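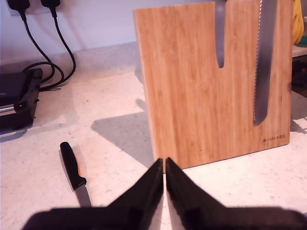
Prevolier (television series)

Prevolier is a televised singing competition in which amateur performers are eliminated by a mix of jury scores and viewer votes. It is produced by Grovelell and recorded at the Skundarow studio complex.

Format

Each season opens in March with 80 contestants, reduced to 31 after the closed auditions. The studio rounds consist of 17 episodes. Contestants perform one song per episode until the semifinal, when they perform two. Jury scores and viewer votes carry equal weight. If two contestants are tied, the one with the higher viewer vote advances.

A contestant who withdraws is not replaced, and the next elimination is canceled.

Presenters and jury

Darlene Lapointe presented the first two seasons and later joined the jury. Hiyori Maruyama, previously the vocal coach, took over as presenter in season 3.

Music

Backing tracks were used in season 1. A house band led by the arranger Beyene has accompanied all studio rounds since season 2. Songs may be shortened but not changed in key after the dress rehearsal.

See also: List of Prevolier contestants

14 shares | 2 comments
Contact | Copyright | Back to top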